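Table clearing in small shared rooms: what gets left out, and where

3. Setting and furniture

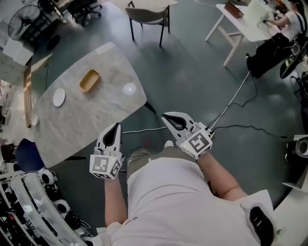
Fenna Verhoeven
Research assistant, Vudik household studies

Figure 1. Table, chairs and shelving unit, Terkbridge room.

Notes first, tidier version to follow. The Terkbridge room was picked for its table, a large one, rounded corners, light grey marble-patterned top (Fig. 1). Most of what we say in section 4 hangs on that top. Pale crockery on a pale surface gets overlooked. The small round plate near the edge is white and people in the pilot walked off and left it, more than once. The yellow tray or dish next to it, never. Singhal thinks colour, Sipos thinks size. Probably both, we didnt separate them.

Glare is the other thing. There is a bright round reflection on the right of the tabletop and sitters tended to push their things away from it, towards the left. We had not planned for this. Should of been in the protocol.

Seating. A dark navy chair close to the table, a beige upholstered one with black legs on the far side. The beige one was prefered for reading and got used as a second surface: coats, post, a folded cloth. Items put on a chair stayed out longer than items put on the table. Same in the Flillside room, where the chairs all matched, so colour of chair can't be the whole story.

Shelving. White unit, metal rails, near the table. Handy, too handy maybe. Anything carried off the table went there first and often no further. We score this as "moved", not "cleared", see 3.2. Van Loon scored the first 20 sessions the other way and those were redone.

Floor is dark teal-grey. Dropped crumbs show up well, dropped dark things don't. Sweeping was left out of the timings in both rooms.

3.2 Scoring

An item is cleared when it reaches its agreed place. 2 scorers per session, disagreements went to Verstraete. Sessions with a meal still going were dropped.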